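HOW DOES A WHODUNIT PLAY WORK?

A page for kids who like plays, puzzles and people fainting on sofas

So you're going to see a murder mystery on stage. Or you're IN one. Lucky you! Quick guide, because rehearsal starts at 4 and I still have to find the teapot.

What is a whodunit?

Say it slowly. Who. Done. It. A story where somebody did something bad and you have to work out who. Could be a murder (pretend! the actor goes home and eats supper). Could be a stolen necklace. On stage it all happens right in front of you, with no camera telling you where to look. So you might miss a clue. So might your grandma.

Who's in it?

Usually these people:

The victim. Gets a few scenes, if they're lucky. Often rich, often rude.
The detective. Asks questions. Looks at the carpet a lot.
The suspects. Everybody else. All of them have a secret, even the nice ones.
The culprit. One of the suspects, but acting like they're not. Hard job! The actor has to play a person who is pretending.

Our show this year is called The Falenness Inheritance. Falenness is a big cold house on an island, made up by the writer. There are 12 people in the cast and 2 of them play the same butler. (Twins in the story. Oops, that's a clue. Forget I said it.)

What's a clue?

Something that helps you figure it out. A muddy boot. A letter with the corner torn off. A person who says they were asleep at midnight but knows what the storm sounded like.

Clues on a stage have to be BIG. Think about the back row. If the clue is a tiny button, the people in the back row see nothing at all. So the detective picks it up, holds it high and says "Aha, a button!" Sounds silly when you read it. Works fine in a theater.

What's a red herring?

A fake clue. Well, a real thing that points the wrong way. The gardener has red stuff on his hands, gasp! Then it's beet juice. The writer puts these in so you don't guess too fast. A good one makes you feel very clever for ten minutes and then very wrong.

No fish in it. Sometimes a fish.

What's an alibi?

Say AL-uh-bye. It means proof you were somewhere else. "I couldn't have done it, I was at the Zollerby bakery and the baker saw me." In plays the alibi nearly always has a hole in it. Maybe the bakery is closed that day. Listen for times and places, they get said out loud on purpose. If someone says "at 9 o'clock" twice, remember 9 o'clock.

How do they fake the scary bits?

Lots of ways.

The gunshot: a recorded bang through a speaker, or two boards slapped together backstage. We use the boards. Everyone jumps, even me, and I know its coming.

The lights going out: called a blackout. Somebody at the lighting desk pulls everything down at once. The actors practice walking in the dark. There are bits of glow tape on the floor so they don't fall off the front.

The body: an actor lying very still. Breathe slow, breathe low, don't sneeze. If you get an itch, too bad. Smart directors put the body behind the sofa so you only see the shoes. Then you can swap the actor for a pair of stuffed pants!

The storm: a big thin sheet of metal, hung up and shaken. Try it with a baking tray. Ask first.

The big reveal

Near the end the detective gets everybody into one room. Nobody ever says no to this, I don't know why. Then a loooong speech. Who could have done it, who couldn't, and finally the pointing finger.

That speech is the hardest thing to learn in the whole play. Ours runs to 1343 words. All one person talking! Our detective learned it in chunks, one chunk per suspect, and walks to a different chair for each. The chairs help her remember. Great trick for school speeches too.

While she talks, watch the others. Someone might be holding their glass a bit too tight.

Can you guess it?

Bring a pencil. At the break (called intermission) write down:

who you think did it
why they'd want to
one clue that proves it

Put your slip in the hat by the door. We had 41 slips in the hat at our last mystery. It was a shorter one called The Gela Diamond and hardly any were right. A kid in a dinosaur sweater got it. Knew it was the cook.

If you get it wrong, so what. You still got fooled properly, that's what you bought the ticket for.

Please please please

Don't tell the ending! Not in the lobby, not to your cousin who's coming tomorow. Other people want to be fooled as well.

Words to know

Prop: a thing an actor holds or uses. Teapot, letter, candlestick.
Cue: the signal to do something. A word, a light, a bang.
Motive: the reason for doing it. Money, mostly.
Wings: the sides of the stage you can't see, full of actors whispering.
Curtain call: the bows. The victim gets to stand up now.

Next page: make your own mystery with paper bags and a spooky captain named Alcaraz. OK, off to find that teapot.

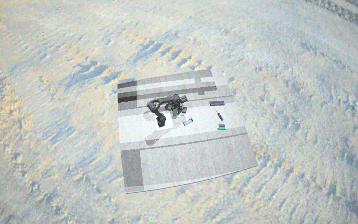 Oh, and one more for the word list. Understudy: a person who learns someone else's part in case they get sick. Ours knows all three of the hardest parts and has never once been on. She's hoping for March.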